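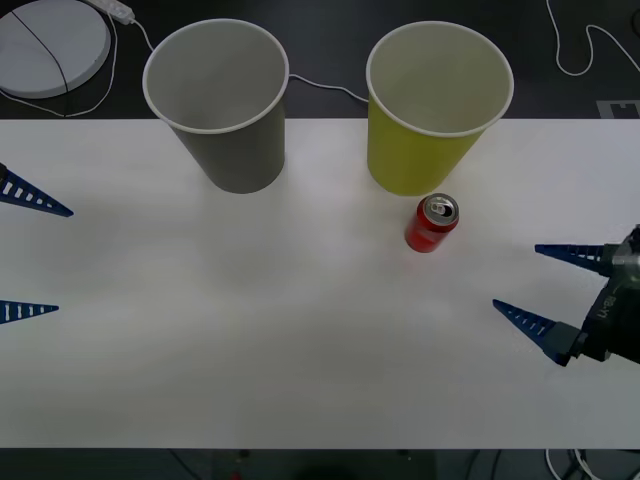

4. Keeping the Cell Alive

4.1 Layout

Papers on two-armed manipulation tend to give the workcell one sentence and the network eleven pages. Our own last paper did this, and we then received a string of polite messages asking how the table was attached, what the fingers were made of, and whether the arms had always drifted like that. (They had.) This section is an attempt to answer those messages in one place. It covers the cell at Grenorham, which we call Morkik after the label on the crate its table came in, over the collection of 1943 episodes of cup and can handling.

Morkik has two arms that face each other across a long white table. Each carries a gripper with a pair of blue tapered fingers, with a row of rectangular cutouts down the length of each finger (Figure 4). The cutouts let the finger bend around whatever it closes on, so that a paper cup survives being picked up by a policy that has no opinion about paper. A fixed camera covers the workspace. The arms are bolted to their own stands and do not touch the table, a decision we made on the second attempt. On the first attempt they were bolted to the tabletop, and every fast move by one arm was reported faithfully by the other as a contact event.

The table surface is white because the first one was wood grain, and the segmentation model found objects in the grain. White has its own troubles. A glossy can throws a colored reflection onto it, visible by the red can in Figure 4, and the early segmentation masks gave the can a generous skirt. We fixed this in the labels and left the table alone, having by then lost our appetite for tables.

4.2 Alignment

The two arms have to agree on where the table is. Agreement was reached at the start of the project and has been renegotiated every working morning since. The procedure is short. With the table clear, each gripper closes on a steel pin set in a plate at the table's center, first the left and then the right, and the software compares where each arm believes the pin to be. If the two beliefs differ by less than the limit, the day begins. If they differ by more, the operator loosens nothing, touches nothing, runs the check again, and only then goes looking for a wrench.

The second run matters. In the early weeks our reflex was to correct the mounting after any failed check, and we chased a fault around the right arm's base for most of November. Valeriano Vidal finally noticed that the failures all came from checks run before the arms had been moving for a few minutes. The gearboxes wanted a warm-up. The base had been fine when we started and was measurably worse by the time we stopped helping it. We now run 80 slow strokes on each arm before the first check, with nothing on the table and a person at the stop button, and the mounting bolts carry a stripe of paint so that anyone tempted to help will leave evidence.

A failed second run is a real one. The usual cause is a finger that has shifted on its mount, and the cure is described in Section 4.3. The less usual cause is that the table has moved. It is heavy and its feet are rubber, and it moves anyway, mostly when someone leans on it to talk.

4.3 Fingers

The fingers are the part of the cell that wears out, and we recommend treating them as stationery. Ours are printed in a flexible material and pushed onto a dark mounting block, where one screw holds each of them. The screw is the weak point. Tightened firmly, it crushes the root of the finger and the tip begins to point somewhere new. Tightened gently, it backs out over a few hundred grasps, with the same result but slower. We settled on a torque driver set to the lowest number on its dial and a drop of removable thread locker. Sajib Hettiarachchi, who made this change, has asked us to record that he proposed it in the first month.

Fingers fail in two ways. The honest way is a tear at one of the cutouts, nearly always one near the root, and anyone can see it. The other is a slow set: after enough time squeezing cans, the finger keeps a little of the bend when it opens. A set finger still grasps well. It grasps so well, in fact, that success rates hold steady while the contact point creeps along the finger, and the policy trained on that data learns a creep of its own. We lost a week of episodes this way before we thought to look at the fingers with the gripper open and idle.

The inspection is now as follows. Every 40 episodes the operator opens both grippers fully and holds a straight steel rule along the inner face of each finger. Any light showing at the middle, and the finger is swapped. Fingers are always replaced in pairs, and the old pair goes in a bin marked with the date and the arm. We tried replacing only the worn one. A new finger opposite a tired one will push a paper cup sideways as it closes, and a paper cup pushed sideways near the back edge of the table does what one would expect.

We used six pairs over the full collection. The right arm consumed more than its share, as our task order gave it most of the cans.

4.4 Props

The objects are paper cups and soda cans, placed by hand. The robot does not care where they came from, but it cares a good deal about their condition. A cup that has been grasped many times softens at the wall and ovals at the rim, and becomes easier to hold. This flatters the policy. Operators retire a cup when the rim no longer sits round, and note the change in the log. Cans are more durable and fail all at once, by denting, after which they are crushed the rest of the way to prevent a comeback.

Starting positions are drawn at random, within limits. Cups may stand close to the back edge, and a can may be placed close against a cup, as with the can in front of the yellow-green cup in Figure 4. We allowed such placements deliberately, having found that the policy trained without them would knock over the cup to reach the can and then appear content.

4.5 Cables

Power and data lines run along the floor behind the table. Our first design sent them through a molded channel fixed under the tabletop, and looked splendid. It also meant that any tug on a cable was a tug on the table, and any tug on the table was a failed check at eight the next morning. The lines were taken off the table altogether. The remaining rule is that no cable may touch a table leg, and it is enforced with a flashlight before the warm-up.

Connectors at the gripper end are the exception to all this calm. The wrist turns, the cable turns with it, and the plug works loose by an amount too small to see. The symptom is a gripper that reports itself closed while standing open. Arlo Iwasaki wrote a diagnostic for it that reads the finger motor current and compares it with the reported position, and it is very good. Most of us push the plug in first.

4.6 Downtime

Of the stoppages in the log, the largest group is finger changes, followed by alignment. The arms themselves account for very little. Controller faults were rarer still, though one of them took out a Wednesday entirely and was traced by Eusebio Restrepo to a network switch that had been set to save energy. The log also contains a category called "other," which on review was mainly people leaning on the table.

The checklists for warm-up, pin check and finger inspection are given in the appendix in the form in which they hang beside the cell, including the handwritten corrections.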